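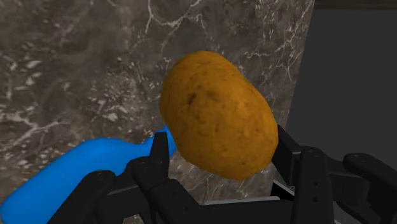

Interim Progress Report to the Barmont Fund
Project: Low-input sprout control in small ventilated potato stores
Reporting period: second
Prepared by: Chantal Lavoie, project lead
Contributors: Yoon-hee Shin (storage trials), Dong-geon Seo (instrumentation), Da-eun Jang (tuber quality), Lambros Tsakiris (grower liaison)

1. Status

The project is on schedule for storage trials and tuber quality, and behind schedule for instrumentation. Spending is within the approved budget. One change of scope is requested in section 7.

The purpose of the work is unchanged from the original proposal. Growers with small ventilated stores have few options for holding ware potatoes into late spring. Many of them cannot justify mechanical refrigeration, and their buildings leak too much air for fogged treatments to work as labeled. We are testing whether spearmint oil vapor, released slowly from passive wicks and combined with stricter night ventilation, can hold the variety Sterkance in saleable condition until May.

2. Storage trials

The main trial is in the two-bay store at Javley. Both bays were loaded in the fall with tubers from a single field, lifted in one pass and cured together before division. The trial holds 192 crates, split evenly between the bays. The east bay receives the wick treatment. The west bay receives the same ventilation schedule and no oil.

The east bay was opened for its first full assessment after 113 days and the west bay after 115 days. The gap was caused by a failed louver motor in the west bay, which had to be replaced before the doors could be opened without losing the holding temperature. We do not consider the difference large enough to affect the comparison, but it is noted in the data file.

Sprouting at first assessment was lower in the treated bay at every crate height. The difference was clearest in the bottom two layers and weakest in the top layer, directly under the return air opening. Sprouts in the treated bay were short, blunt and darkened at the tip, consistent with repeated burn-off by vapor. In the untreated bay, apical sprouts were well advanced and lateral eyes had begun to open on the larger tubers.

Weight loss did not differ between bays to a degree we can separate from the variation within each bay. This was expected at the first assessment. Respiration and water loss through sprout tissue should begin to separate the two treatments over the remaining storage period.

Pressure bruising was present in both bays and was confined to the bottom layer. It was scored but not analyzed, as the crates were filled by two crews and fill depth was uneven.

A smaller trial in a clamp store at one grower site was abandoned. Rodent damage to the wicks made the release rate unknowable from the third week on. The tubers were returned to the grower and are excluded from all figures.

3. Tuber quality

Da-eun Jang's group received 66 samples from the first assessment, drawn by crate height and bay. Each sample was divided for dry matter, reducing sugars, fry color and skin finish.

Dry matter was stable in comparison with the samples taken at loading. Reducing sugars rose slightly in both bays following the cold spell in midwinter and had started to fall again by the time of sampling. Fry color followed the same pattern. All samples from the treated bay would have been accepted by a fresh-market packer. A few samples from the top layer of the untreated bay were soft enough to be rejected by hand grading.

Skin finish is scored on washed tubers under a fixed lamp. The scoring guide was revised in this period after two assessors disagreed repeatedly over the boundary between surface speckling and early silver scurf. The revised guide separates the two by texture under a hand lens. Loading samples were kept back and have been rescored, so the series is consistent. Isolated dark marks are now cut and examined before being recorded, since a shallow bruise and a darkened eye cannot be told apart reliably from the surface.

Taint was assessed by a small panel on boiled, peeled tubers. Panelists could pick out treated tubers when these were cooked on the day of removal. After three days of airing at store temperature they could not do so consistently. We will repeat the test at the second assessment with a longer airing period included, and with baked tubers, where the skin is eaten.

4. Instrumentation

Temperature and humidity are logged in both bays with Ma loggers placed at the bottom, middle and top of the stack. These have performed adequately. Two units drifted on humidity and were replaced from stock. Their records have been corrected against the neighboring units and flagged.

Vapor concentration is the weak point. The sorbent tubes give a sound average over a week but do not resolve the daily cycle, and the daily cycle is what matters for setting the wick area. When the fans run at night, concentration drops quickly. How fast it recovers after the louvers close is not known, and the answer determines whether the oil is being used efficiently or is mostly vented to the outside.
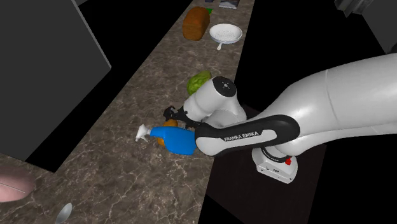
Dong-geon Seo has built a sampling line that draws air from three heights in turn through a single detector. The line worked in bench tests but adsorbed oil onto its inner wall at store temperature, giving a long tail after each change of position. Switching to a fluoropolymer line reduced the tail. Warming the line slightly above bay temperature reduced it further. Installation at Javley was planned for this period and has moved to the next one.

The delay does not affect the treatment comparison. It does mean that the recommendation on wick area, deliverable four in the agreement, will rest on one spring of measurements instead of a winter and a spring. We propose to state that limitation in the deliverable and leave its due date as agreed.

5. Ventilation control

The night ventilation rule is simple. Fans run when outside air is cooler than the stack by a set margin and stop when either the margin closes or the stack reaches its lower limit. A humidity condition was added in this period after condensation was found on the underside of the roof in the east bay. The cause was a missing section of insulation above the door, which has been refitted. We have kept the humidity condition in place, as most of the stores we expect to advise have similar faults.

Fan hours were recorded on both bays and differed little, apart from the period of the louver failure. During that period the west bay was vented by hand in the early morning. Stack temperature rose modestly and returned to the set range once the motor was replaced. The same model of motor is fitted to the east bay and a spare is now held on site.

6. Grower liaison

Lambros Tsakiris completed the survey of store types in the two target counties. The survey covered about 40 stores, fewer than proposed, as several growers have stopped storing potatoes or now send their crop directly off the field to a contract store. The main findings are as follows.

Most stores are converted general-purpose buildings with portable fans. Few have any automatic control beyond a thermostat. Air leakage is the most common fault and the one growers are least likely to have measured. Smoke tests were offered during visits and were well received.

Growers asked more often about labor than about the price of oil. Wicks must be recharged at intervals, and access to the rear of a full store is poor. In response, Yoon-hee Shin is testing a row of wicks hung in the main air duct, which can be reached from the door. First results on distribution are uneven and are not reported here.

Several growers asked about seed potatoes. Our advice in all cases has been that spearmint oil should not be used in or near a seed store under this project, and the handout has been reworded to say so on its first page.

7. Requested change

The agreement provides for a second variety to be stored at Javley next season. We ask to replace this with a second season of Sterkance, with the duct-mounted wicks in one bay and the existing arrangement in the other. A second variety would broaden the results, but it would leave the labor question open, and the survey suggests that labor will decide whether the method is used at all. The change has no effect on total cost. Funds set aside for seed and field contract on the second variety would move to duct hardware and additional sorbent tubes.

We would be grateful for a decision before planting, as the field contract has to be confirmed by then.

8. Spending

Personnel costs are in line with the plan. Travel is below plan owing to the shorter survey. Equipment is above plan because of the louver motors and the replacement sampling line, and the excess has been met from the travel underspend within the transfer limit in the agreement. No further equipment purchases over the reporting threshold are expected this year.

9. Work in the next period

Install the sampling line at Javley and run it through at least two full ventilation cycles before any change to wick area.
Carry out the second assessment on both bays on the same day.
Repeat the taint panel with baked tubers.
Unload both bays in May, with grade-out weights taken by crate height.
Circulate the draft store-leakage note to the surveyed growers for comment.

Raw data for the first assessment, including the flagged logger records, are available to the Fund on request from Chantal Lavoie.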